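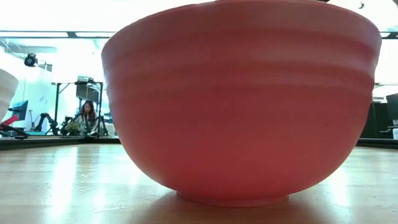 # How to remove old food smell and stains from a serving bowl

I use this method for bowls from the kitchen which are still good but smell of onion or have a yellow ring inside. It is for glazed ceramic and for hard plastic. Please do not use it for bare wood or for metal with a painted surface.

## What you need

- 500 ml of warm water
- 200 ml of white vinegar
- baking soda, two spoons
- a soft sponge and a dry cotton cloth

## Steps

1. Wash the bowl with normal dish soap and rinse it well. Grease must go away first.
2. Mix the water and the vinegar in the bowl. If the stain is higher than the liquid, make a second portion of the same mix.
3. Leave it for one hour. For a strong smell I leave it for the night.
4. Pour the liquid out. Put baking soda on the wet sponge and rub in small circles, with little pressure.
5. Turn the bowl over and clean the outside too. If it has raised bands, go along each groove with the corner of the sponge. Old dust and oil stay there.
6. Clean the foot ring. A dirty foot ring makes marks on the table.
7. Rinse, and dry with the cloth.

## Drying and storing

Let the bowl stand in the open air until the next day before you put it in the cupboard. If you stack bowls, lay a paper towel between them. Polished wooden tables get white marks from water, so dry the foot before you set the bowl down.

## If the smell comes back

Repeat steps 2 to 4 one more time. My older Plisard bowl needed three times, and a faint yellow line is still on the bottom. I use that one for potatoes.

Last changed: 2023-02-16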